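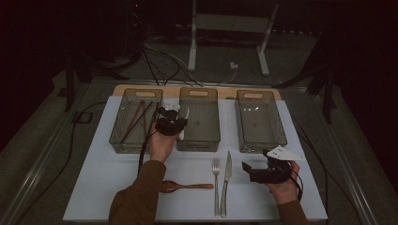
Notes pour l'intervention - 20 min, questions comprises. Ne pas dépasser !!

Ouverture : demander qui a déjà perdu une demi-heure à chercher un carton. Attendre les mains. Enchaîner.

Contexte vite fait. Réserve du musée de Flistmont, 385 boîtes, trois numérotations différentes, un cahier papier et un tableur qui se contredisent. Pas de budget avant octobre. Dire tout de suite que je parle de rangement, pas de restauration (on me pose la question à chaque fois).

Partie 1 - l'état des lieux
Partir des étagères, pas du tableur. On lit ce qui est là, on note, on ne corrige rien. Chez nous 22 boîtes sans aucune étiquette. Raconter le coup des deux boîtes n° 18, contenu sans aucun rapport. Rire possible, laisser passer.

Partie 2 - le plan de la salle
Travée, niveau, position. Code court, lisible à bout de bras. Le premier essai avec le logiciel Vomow : codes trop longs, recopiés de travers. Abandonné au bout d'une quinzaine de jours. Ne pas taper sur le logiciel, on l'avait mal paramétré.

Partie 3 - les étiquettes
Étiquettes Binard, crayon gris, jamais de feutre. Toujours sur le petit côté. Couvercle = interdit, les couvercles s'échangent. Insister la dessus, répéter si la salle décroche.

Partie 4 - les mouvements
Une fiche fantôme à la place de chaque boîte sortie. Date, code, initiales. Marche bien sauf pendant les montages d'expo, le dire franchement. Comparer avec le dépôt Panicker : eux ont un registre à la porte, plus simple, mais une seule entrée.

Si retard, sauter la comparaison. Si avance, parler des objets hors format - rouleaux, cadres, le fameux coffre qui ne rentre nul part.

Questions probables : codes-barres ? (pas encore) Combien de temps ? (un hiver, à temps partiel) Et les photos ? (chantier séparé)

Laisser le modèle de fiche sur la table du fond. Remercier l'accueil, rendre le micro.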